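A second processor life for the old Dell tower

23 Jun 2026

When we moved the office from Esthorpe to Graltdale in February, one Dell tower came with us that no one wanted to keep on a desk. It is heavy and it is not pretty, but it has a Xeon inside and many memory slots, so I took it for my drawings and my backups.
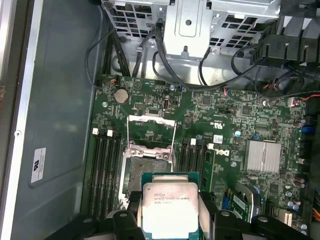
I had waited too long with this job. The old thermal paste becomes dry after years, and last month the fan was so loud that I could hear it from the kitchen. I read the manual two times before I opened the case, and I put the power cable in another room to be sure.

The cooler was the most difficult part. It sat very tight, and I had to turn it a little left and right before it let go. After this, the lever of the socket goes down and to the side, then up, and the metal plate opens. Please do not touch the inside of the socket with a finger or with a cloth. On this kind of board the thin contacts are in the socket, and it is very hard to make them straight again.

For cleaning I use alcohol of 90 percent and coffee filters, which leave less dust than kitchen paper. The paste had gone further than I expected, so I worked slowly and always away from the contacts. The chip I hold only by its edges. There is a small triangle in one corner which must agree with the mark on the socket, and the chip should lie down by itself, without pressing.

The new paste is from Bakker, a small shop near the station. I put one drop in the middle, smaller than a pea.

With the same drawing open as before, the temperature now stays at 55 degrees and I can hear the radio again. Next I want to look at the memory, but first I must find the box that Movamico packed it in. It is still somewhere in the hall, under the winter coats.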